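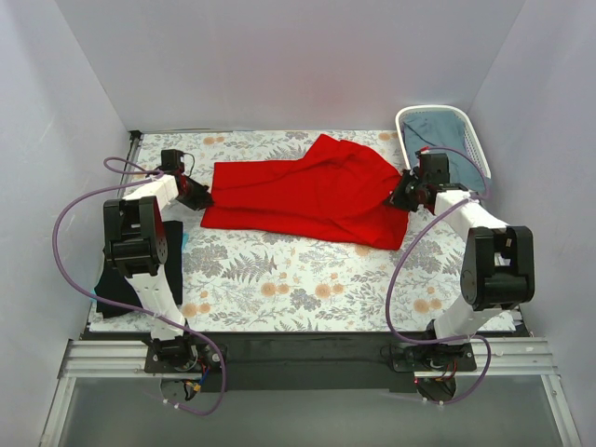 Wetton Clothes Share: minutes of the ordinary meeting

September 2021
Minutes taken and typed up by Tien-fu Tam

We met in the back room at Wetton as usual, a little later than advertised while people found chairs, and Fotis Economou very kindly took the chair again. Fotis began by saying how lovely it was to see so many faces in the same room, and asked that those who had sent their apologies be told they were missed, particularly by whoever ended up doing their share of the sorting. There were no corrections to the last minutes apart from the spelling of Matić, which I have now put right and which I promise to keep right.

Matters carried over

The shelf by the back door has been put up and is holding. Several people said how much easier it is to get past now, and there was some pleasant talk about whether we might have a second one on the opposite side, but the wall there is thinner and Fotis thought we should leave it until we have had somebody look at it properly. I am to ask the landlord.

The sign for the Fillton road end has still not been repainted. Mrs Matić has the paint and has had it since early summer, and said she would do it on the first dry day she has free. It was agreed not to press her.

Folding and the sorting table

We spent the longest part of the meeting on folding, which will surprise none of the regulars. The feeling was that clothes are coming in faster than we get them into a fit state to go out, and that a good deal of what holds us up happens on the table itself, with things lying there in a heap while we talk over the top of them (I include myself in this, very much so).

Fotis went through the method we settled on in the spring, for the sake of those who have joined us lately. Spread the garment out first, hold it by both ends and give it a good pull to get the worst of the creases out, then lay it flat, sleeves in, and fold from the bottom up. Once it is folded it goes in a basket and stays there. There was a fair amount of discussion on that last point. One or two people like to leave folded things on the table so that they can be seen, and I do understand it, but they get knocked and come undone and somebody has to do them all again. After some back and forth we agreed that folded things go in the basket at the back corner, every time, and that when it is full it is carried through to the rails.

The fern and flower cloth came in for a good deal of praise. Everybody likes it, and it is much kinder on knitted things than the bare table was. The one complaint is that a patterned cloth makes small marks and pulled threads harder to spot, and it was suggested we might go over to something plain. This did not find much support! We settled on keeping the fern cloth for folding, and doing the checking for stains at the window before anything comes to the table. The cloth is to be taken home and washed once a month. I will do the first turn, and there is a list on the door for the months after.

Mending was touched on briefly. Anything with a missing button or a hem down should be set aside in the mending bag and not folded, however tempting it is to fold it nicely with the bad side underneath. Fotis said this with a smile, but it has happened.

What we gave out

I read out the figures for the year so far. We have given out 3710 garments, against 3614 over the same months last time, which everybody thought very respectable considering how long we were shut. Children's coats go as soon as they are on the rail. Men's shirts are slow, and we have more of them than we know what to do with, so if anyone knows of a place that would be glad of them, do please have a word with me. It was also asked whether we should count socks as pairs or singly, and after rather more talk than I had expected we are carrying on with pairs.

Washing powder and hangers

We have been buying the Wisari powder in the large boxes, and opinion was divided. It is a fair price and it does the job, but a couple of people find the smell strong, and one family did mention it when they collected. We shall finish what is in the cupboard and then try an unscented one before deciding. I am to look at prices.

Hangers are short again. We had a lovely lot given to us last autumn and they have been going out of the door with the clothes, which is bound to happen. It was agreed to ask nicely at the rail and to put a box by the door for people to bring them back. Offers of spare hangers from home would be very welcome, wooden or plastic, but please, no more of the thin wire sort, as they leave points in the shoulders.

The winter coat day

This will be in November, once the room booking is confirmed. Last year 27 families came through in the one afternoon and it was a squash, so we are going to open an hour earlier and set the coats out by size the evening before. Three people offered there and then to come and help with the setting out, for which many thanks. Fotis will bring the long rail over from Fillton in the van, and would be glad of somebody strong at the other end of it.

There was a suggestion of soup. It was warmly received, and then we remembered the soup of two years ago and the carpet, and it was agreed to have tea and biscuits on the far side of the room, well away from the rails.

Any other business

The key to the cupboard is now on the hook behind the door and should go back there. Somebody has left a green umbrella, which is in the cupboard.

Thanks were given to everybody who stayed late to clear the summer things, and to Mrs Matić for the lemon cake.

Fotis closed the meeting and those who could stayed on to put the chairs back. The next meeting will be after the coat day, on a date to be put up on the door.

Last updated by T. Tam, with the hanger item added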